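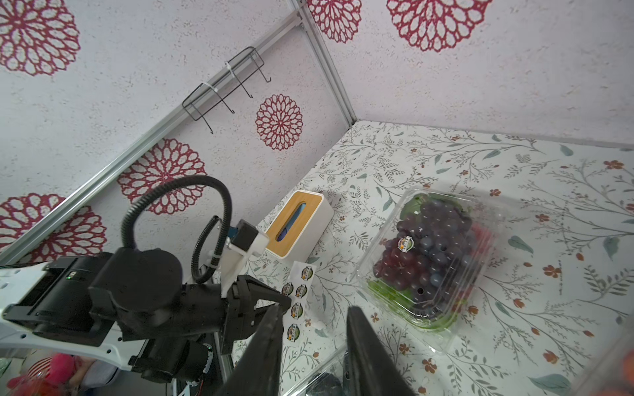
About Suvis

We help people buy robots, and fairly often we help them buy fewer robots than they had in mind.

Suvis is a planning and budgeting shop for small automation. Our clients are fruit packers, bakeries, school labs and the odd warehouse that has been told by somebody upstairs to "look into arms." They come to us with a number. The number is nearly always the price of the arm, copied from a web page, with nothing after it. We supply the rest of the page.

How we started

Harsh Pal used to sign purchase orders at Dunne, a produce packer, and once approved a very good arm that spent its first winter in a crate while everyone argued over who was paying for the table. Pankaj Ahuja was the integrator who got the phone call in April. They still disagree about whose fault it was. The company was founded on the parts they could agree on, mainly cable length.

What we do

We test your job before you spend real money on it. Bring us what you pack, in the package you pack it in. A clear clamshell of grapes with a round sticker on it is a different purchase from a cardboard box, and your quote should know that. Our bench is built from aluminum rail and white panels, with big red flowers on the walls and a printed sheet on the tabletop. The cables are held up with whatever holds cables up. Visitors expect something more like a spaceship.

Then we write the budget. Ours has a line for the arm and a line for the gripper, and after that it gets less glamorous: spare fingers, brackets, rails, hooks, zip ties, a second set of everything that bends, and the hours of the person who will be standing next to it. Our smallest plan so far, a used gripper and a bench for Stallier, came to $3,776. Our largest we'd sooner discuss in person.

Last we plan the order of buying. Table first, please.

How we charge

A bench review is $1,000 flat and takes 3 weeks. You get a written plan covering the first 6 months, including what we think you should put off. We take no commission from arm makers – they have offered, and the lunches were fine.

If the answer is "don't buy one," the fee is the same and the report is shorter.

Arkimano

Arkimano is our planning worksheet, named by Pankaj during a long drive and never successfully renamed. Clients keep their copy when the job is over. It has a tab called Things Harsh Forgot, and new rows are welcome.

Visiting

Mornings are best. Bring your product, your packaging and your floor plan, even if the floor plan is on a napkin. Parking is behind the building, next to the crate.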